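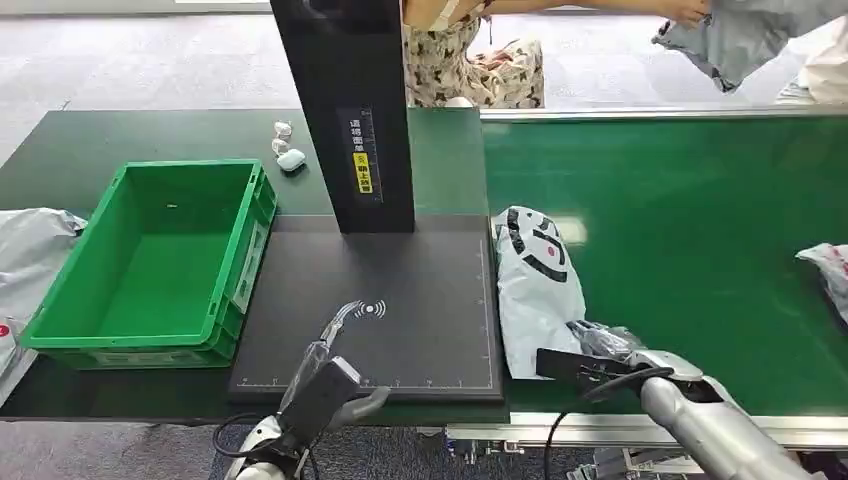
Home | Reviews | Desk & Office | Storage | About

Reviews > Desk & Office > Kadstead Standing Mat

I bought the Kadstead standing mat in August, after my knees started complaining about the new standing desk, and I've now put 520 hours on it (my desk app logs this stuff, I'm not that organized). So, the short version: I like it a lot, with a couple of gripes!

First thing you notice is the smell. It came rolled up tight in a tube and it stank of new tires for four days. I hung it over the porch rail and that helped, but if you live in a small apartment, maybe order it before a long weekend away.

Once it's flat, it's great. The foam is firm, much firmer than the Lunex I had before, which squashed down to nothing in a couple of months. I can stand through a whole morning of calls in socks and my heels don't hurt -- my old record was maybe an hour. The edges slope down, so my chair rolls up onto it without a fight.

Now the gripes. It collects cat hair like you wouldn't believe, and a vacuum only gets half of it (a damp rubber glove works better). Also one corner still curls up a bit. I put a dictionary on it overnight and it went right back by lunch.

I paid $41 at Galura, and they had it on my porch in two days. The Nyamweya one is thicker and has a little bump for stretching your feet, but it costs more than double, and I just couldn't do it for a mat.

Would I buy it again? Yep, and I'm getting a second one for the kitchen sink.

Contact | Copyright 2018 | Back to top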